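Urkside open day recordings – readme

I put this folder together after the open day at Urkside in December, where Furnov were showing their Ojo robot doing table jobs. It holds 422 short clips, and I haven't tidied them as much as I'd like!

The fan was the bit everyone crowded round for. Folasade Akande ran the demo and let us shout out requests (within reason), and she kept coming back to it. 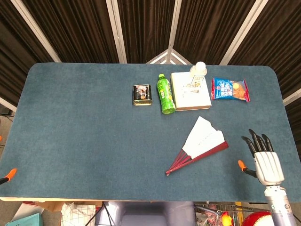 I'd gone in expecting stacking and sorting, to be fair, and I'd have been happy with that. Folasade said thin, floppy things are a pain for robots – a tin is easy to describe to a machine, a paper fan much less so. We got some 90 minutes with her, plus tea, and I asked far too many questions about fingers.

Clips are sorted by task. The fan ones are in folder 5, and folder 2 has the bottle and the snack packet. The rest are chat and setting up, so skip those unless you like listening to me talk over people. 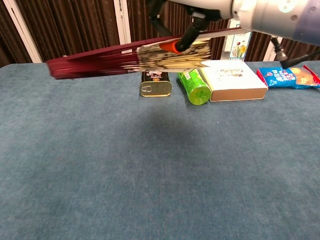
Using the clips

Help yourself for teaching or tinkering. I renamed everything with Hedosex, which swapped spaces for underscores, so check your scripts. If a clip won't open, drop me a line and I'll send it again.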